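Ticket 2177
Subject: Hot drinks machine, second floor kitchen, stops mid-cup and shows "Water low"
Opened by: Úna Gallagher
Site: Conneely Building
Equipment: Mernov countertop hot drinks machine, plumbed in
Priority: Normal
Status: Closed

Original report

The machine on the second floor stops partway through a drink and shows "Water low." It is connected to the water line, so there is no tank for us to fill. If you turn it off at the back and wait a few minutes it will make one or two more drinks and then do the same thing. Tea and plain hot water are the worst. Espresso usually finishes. It started after the filter was changed in May. The first floor machine is the same model and is fine.

Úna

Reply, facilities desk, 9:40 a.m.

Thanks. Before we send anyone, please check the following:

1. The shutoff valve under the sink. The handle should be in line with the pipe.
2. The blue hose behind the machine. Make sure it isn't pinched against the wall.
3. The filter housing. Tell us if you see any drips under it.
4. The cup size setting on the menu. Tell us the number next to "Large."

Reply, Úna Gallagher, 11:15 a.m.

Valve handle is in line with the pipe. Hose looks okay, I pulled the machine forward a little and it has slack. No drips. "Large" is set to 18, no unit shown. We use the paper cups from the supply closet, same ones as downstairs.
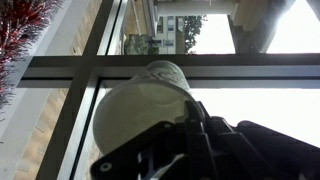 Paper cup, pale with a green line print near the base.

I also tried it with my own mug and it stopped at about the same level, so I don't think the cups matter.

Reply, facilities desk, 1:05 p.m.

Agreed, not the cups. The setting of 18 is ounces and should be 12, which is what the first floor has. We'll correct that on the visit, but it would not cause the low water message by itself. Visit booked for Tuesday morning. Please leave the machine on.

Visit notes, Tuesday

Arrived 8:30. Made a large hot water. Flow started normally, dropped to a thin stream, then the error came up. Repeated with the same result.

Checked error log: 7 low water stops since the counter was last cleared.

Closed the valve, disconnected the blue hose at the machine end and ran it into a bucket. Weak flow with the valve fully open. Took the filter cartridge out and put the bypass cap on. Strong flow right away. The problem is at the filter.

The cartridge is a Sostemska, short type. The housing takes the long type. The short one threads in but does not seat all the way, and the inlet is left partly covered. Small drinks get through on what is already in the boiler. Large ones run it down faster than it can refill.

Fitted a long cartridge from the van and flushed it into the bucket until the water ran clear. Reconnected. Made four large hot waters in a row with no error. Changed "Large" from 18 to 12. Reset the filter counter to 3000.

Wiped up under the sink. Housing dry when I left at 9:50.

Reply, facilities desk, Tuesday, 2:20 p.m.

The short cartridges were put on the wrong shelf in the supply room. They have been moved and the shelf relabeled. Please don't swap the filter yourselves if the light comes on, open a ticket and we'll do it.

Reply, Úna Gallagher, 4:10 p.m.

Working all day so far. A couple of people have asked why the large is smaller now. I told them it matches the first floor. Can the old setting be put back?

Reply, facilities desk, 4:25 p.m.

We'd prefer to leave it at 12. The 18 setting overfills the cups we stock. Anyone with a bigger mug can press "Small" after "Large."

Closing this one. Reply within a week to reopen.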